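Gripper notes, part 4: pads, linkages and the washroom run 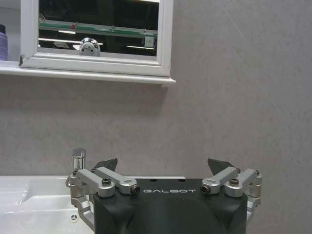 Wallumport Shared Workshop — Automation Bench

May went almost entirely into the gripper. The arm itself has been reliable enough since the base was rebuilt that I have stopped writing about it, and most of the questions I get by email are about the end effector anyway, so this post stays at the wrist.

The hand is a two-finger linkage type with GALBOT printed across the housing. Each side has a pair of silver aluminum arms, one inner and one outer, and the pads sit at the top of them. The wrist camera looks out over the back of the housing, so both pads are in view whenever it is running. That matters for what follows, as all of my alignment is done from that view.

Pads

The dark gray pads are roughly triangular plates that lean in slightly toward each other. Our first set was cut by Valeriano Barroso on the small mill and had a flat face. Flat faces are fine on boxes. On anything round they give you two lines of contact, and the object rolls out as soon as the wrist turns. The second set has a shallow groove down the middle and a bonded strip of Skovus sheet on the contact side. Grip on a dry cylinder went from poor to acceptable. Grip on a wet one is still poor.

I ran 80 grasps on a plastic bottle with each set, same start pose, same closing speed. The flat pads held 5. The grooved pads held 76. I would not read too much into the exact numbers — one bottle, one evening, one person deciding what "held" means — but the gap is big enough that I threw the flat ones in the scrap bin.

Of the 4 drops with the grooved pads, all were in the last stretch of the run. I suspect the bond on one strip had started to creep. Manuela Sanna thinks the bottle was simply getting greasy from being handled between trials. We wiped it down and did not see another drop, but we also stopped soon after, so that proves nothing.

Play in the linkage

With the pads sorted, the next error source was side play. Holding one pad and pushing the other, I could feel movement before the motor saw any load. The pivots were the obvious suspects. I took both sides apart, cleaned them, and put them back with thin shims from the Villalobos assortment, one per pivot on the outer arms only. Shimming the inner arms as well made the motion stiff near full open, and the motor current showed it.

Two things to know if you do the same job. Mark left and right before you take anything off. The arms are mirror images and look interchangeable on the bench, and they will go on the wrong way round with no complaint until you try to close the fingers. Also, tighten the hex-socket fittings last, with the fingers half open. I tightened mine fully closed the first time and got a hand that was happy in exactly one position.

Thread locker: medium, small amount, and leave it overnight. I used too much on the first screw and had to clean it out of the joint with a pick.

Working around the sink

The task we picked is tidying a washroom: faucet, shelf, small containers. Lucía Manzano suggested it on the grounds that a bench full of wooden blocks teaches you very little. She was right, and I have been paying for it.

A mirror is a nuisance. The detector found a second faucet in the reflection and gave it a higher score than the real one. Depth on the glass is useless for the same reason. The current fix is crude: I draw a polygon over the mirror by hand once per session and throw away any detection inside it. Aileen Galang has a branch that finds the mirror from its frame. It works on a white frame against a gray wall and I have not tried it on anything else.

Chrome is the other problem. The highlights move when the arm moves, and the tracker follows the highlight. Dropping the exposure helped more than any filter I wrote.

Basin height is set as a hard limit in software. The rim is ceramic, the linkages are metal, and I would like to keep both. The limit is measured at the lowest point of the bracket, which sits well below the pads. My first version measured from the pad tips.

Open items

Replace the bonded strips with something mechanical, probably a dovetail. Hedvika Šťastný has offered to draw it.

Log motor current on every close, including the failed ones.

Move the wrist cable. It still snags at full roll, and the Divon clip I printed a mount for is too wide.

Repeat the bottle test wet, with more than one bottle.

The shim sizes and the pad drawing are in the bench folder, under "hand". The drawing shows the groove on the wrong face. The dimensions are correct.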